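Kitchen Basics, Handout 3: Green Onions

Okay, so we ran out of time before I got to the part I most wanted to talk about, and I'm putting it here. Read it before you come to the Stikthorpe kitchen in July, please!

Green onions are where I start everyone on knife work. They're cheap, they're forgiving, and if your slices come out uneven you can still throw them on soup and feel great about it. Get a bunch with firm white ends (skip the slimy ones, you'll smell them anyway). Rinse, shake, pat dry with a towel, and trim off the roots.

Now the holding hand. I go on about this one, I know. Fingertips tucked back, knuckles a little forward, and keep the onion pressed to the board the whole time. If it rolls, you're chasing it. Deirdre Costello, who taught me, used to make us do 16 slow cuts before we were allowed to speed up at all, and I still do that when I'm tired.

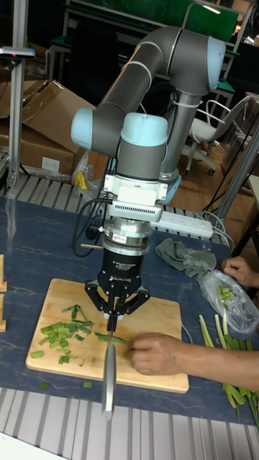

Work in from one end and let the cut pieces pile up on one side of the board. Don't sweep them off after every stalk, you'll lose half of them to the table. Once the pile starts creeping toward your knife, stop and bag it. A clear plastic bag is fine, and I like being able to see what's in there when I open the fridge.

Keep the whites and greens apart if you're cooking. Whites go in the pan early, greens at the very end. For the pancakes we're making you'll want 600 grams trimmed per table, so buy some 900 to be safe.

Zaid Majali asked about scissors. Sure, for the green tops, at home! In class, use the knife.

Next handout: ginger. Bring a teaspoon.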